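Mending Returns to the High Street

For most of the past century, the town of Sturville made knitwear and sent it elsewhere. The last of its mills closed a generation ago, and the long brick building beside the canal stood without a tenant until the district council leased it to the Chamoun Textile Trust. It now houses a repair hall, a yarn library and a small teaching room, and it has become one of the busier public buildings in the town.

The Trust accepts knitted garments of any age or make. In its first full year the hall received 1,115 pieces, of which 919 were repaired and returned to their owners. Most of the remainder were unraveled for yarn, with the owner's consent. Elbows and cuffs account for the greater part of the work, followed by moth damage, which is heaviest in May, when winter clothing is put away and inspected.

Cable patterns present a particular difficulty. A hole in plain knitting may be closed by following the neighboring stitches, but a damaged cable must be rebuilt in the order in which its strands cross. Menders at the hall chart the pattern on squared paper before any yarn is cut, and a sleeve may remain on the bench for several days.

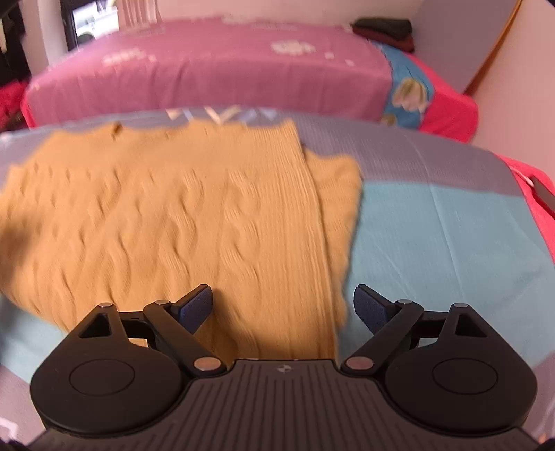
A Library of Yarn

Color matching is the other constant concern. The yarn library holds 488 shades, many of them wound from mill stock found in the building when the lease was signed. Yellows and greens of older manufacture are the hardest to replace, as the dyes have faded unevenly and new wool seldom sits well beside them. The Trust has an exchange agreement with a spinning works in Etville, which supplies undyed wool in four weights.

Instruction is offered in the evening at no charge. The course was adapted from one established in Jusholm, where mending has been taught in public workshops for many years, and it covers darning, grafting and the replacement of ribbed edges. Places are allotted by application, and residents of the district have priority.

The current lease has two years to run. The council will consider an extension in May, together with a proposal to open the upper floor for weaving.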